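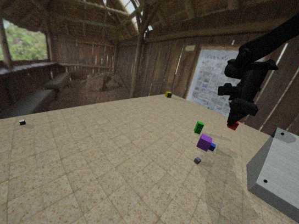

Gareth Wainwright
Has anyone here had a rooflight put into an old barn? Ours at Flemthorpe is timber inside and gloomy even in November sunshine, and I've two quotes that are miles apart. My wife wants the kitchen end done in square speckled tiles, beige with thin grey grout like those ones, and with no daylight they'd look like porridge. One firm says fixed glass, the other says opening vents. Help!

dewanti_m
Opening, every time. We went fixed over the cooker and I regret it each time I fry an onion.

Teguh Lumenta
Disagree, sorry. Vents are one more thing to leak. My fixed one has been up 9 years and I've done nothing but wash it. What's the gap between the quotes?

Gareth Wainwright
3,000 for the vented one fitted, and the fixed is a good 1,000 less. Jaltau did the dearer quote, if anyone's used them?

KhairulS
Used them for my brother Danang's extension. Decent glass, slow on the phone. Check the upstand height before you sign, they priced his without one and he had to find another 609 for the joiner.

dewanti_m
Oh that's naughty. Gareth, is the barn listed? If so stop everything and ring the council first.

Gareth Wainwright
Not listed, thank goodness. Upstand isn't mentioned on either quote, will ask.

Teguh Lumenta
Get the fixed one and put a decent extractor in with the change. Still my view (Dewanti can fry her onions outside).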